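Grarkia Tall Cups and White Storage Bin
Home / Kitchen / Cups and tumblers / Sets with storage

Brovex kitchen and break room supply
Page updated June 16, 2026

Tall cups, two colors, plus a bin to keep them in. Sold together or apart. Colors are tan brown and pale mint green — that's the whole range for now. People ask for the gray. No gray until August at the earliest.

Quick version if you're in a rush: straightforward tall cup, open top, no handle, no lid. Bin is white plastic, matte, with a cutout handle at each end. Cups go in the bin, bin goes on a shelf. Done.

What you get

Set of six: three tan, three mint. One bin.
Refill pack: cups only, one color, pick at checkout.
Bin only: no cups. Order code 1022 won't work anymore, use the drop-down.

Bin is the same one we sell under the Nygård shelf range, so if you already have those it matches. Rim flares out a bit, corners are rounded. Wipes clean easy, no seams inside to dig crumbs out of.

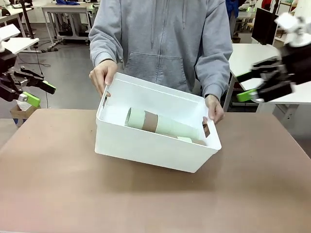
Carry it by the end handles when it's full. Gripping the long rim works for a couple of cups but the plastic flexes and you feel it. Don't stack a full bin on another full bin, the rim isn't made for it. Empty ones nest fine, up to five high, after that they stick and you'll be pulling at them.

Cups can lie down or stand up in the bin. Lying down is quicker for clearing a table. Standing is better if they're going straight back on the shelf and you want them to drain first.

Sizes and weights

Cup: 145 g each, both colors.
Bin with six cups inside: 1,154 g, packaging not included.
Cup capacity: see the label on the carton, we list it there becuase the European and US packs show it differently.

Weights are from our own scale in the warehouse. Small differences between batches, nothing you'd notice in the hand.

Color notes

Mint is a quiet mint. Not toothpaste. Under warm bulbs it goes a little gray, under daylight it's greener. Tan is closer to a paper bag than to chocolate. We've had returns from people who wanted chocolate, so please look at it on a decent screen first. The two colors do sit nicely together and it's handy for sorting — mint for water, tan for coffee, one color per team, whatever you like.

Batches from before the last restock were a touch darker in tan. If you're topping up an old set and it has to match exactly, write to us with the batch number from the carton and Holger will go look.

Washing

Top rack. Short program is fine. Let them cool before you stack them or they grip each other. Coffee left overnight can leave a ring, soak with baking soda and warm water, then a soft sponge. No steel wool please. Bin gets washed by hand, lukewarm, it's too big for most machines anyway and the heat does the rim no good.

Setting out

Tall cups need a bit of elbow room. Give each one a hand's width at least, more if folks are reaching across. Bin stays on a side table so the main table is clear. Works for meetings, lunches, kids' parties, the break room on a Monday-type morning.

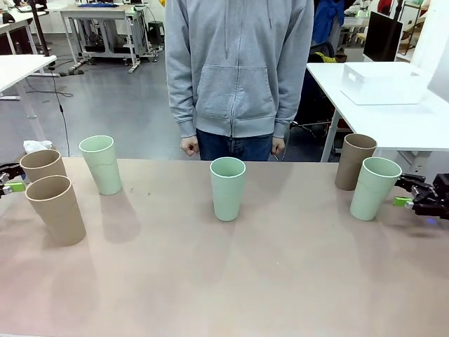 Base is flat so they want a flat table. On cloth with a thick hem they lean, smooth the cloth out or skip it. For outdoors get something heavier, a gust will take these when they're empty.

If you set out for a big group, mix the colors on purpose. Folks remember "mine's the mint one next to the window" a lot better than they remember one cup out of a whole row of tan. Fewer orphan cups at the end, less washing.

Goes with

Fludadow drying mat, long size. Holds the full set upside down with room left over.
Nygård low shelf. Bin slides in lengthways, handle facing out.
Label clips for the bin end, pack of ten. They hook over the rim, no glue.

Shipping and returns

Sets ship in one carton. Refill packs go in a padded sleeve inside a box. Most orders leave the next working day. We've roughly 1,000 sets in the warehouse right now so no waiting on those, mint refills are lower and could run out before the tan.

Returns inside the usual window, unused, in the carton. Cracked in transit? Send a photo of the cup and one of the box, both, the carrier asks for both. We send the replacement out first and argue with the carrier later.

Bulk

Offices and schools, ask for a quote. Mixed colors OK, any split, doesn't have to be even. Bins can be ordered at any number seperately from cups. Say what shelf depth you have and we'll tell you if the bin fits — saves everybody a return.

Questions go to Holger Engebretsen at the Brovex order desk, mornings are best. Put "Grarkia cups" in the subject line so it lands in the right inbox.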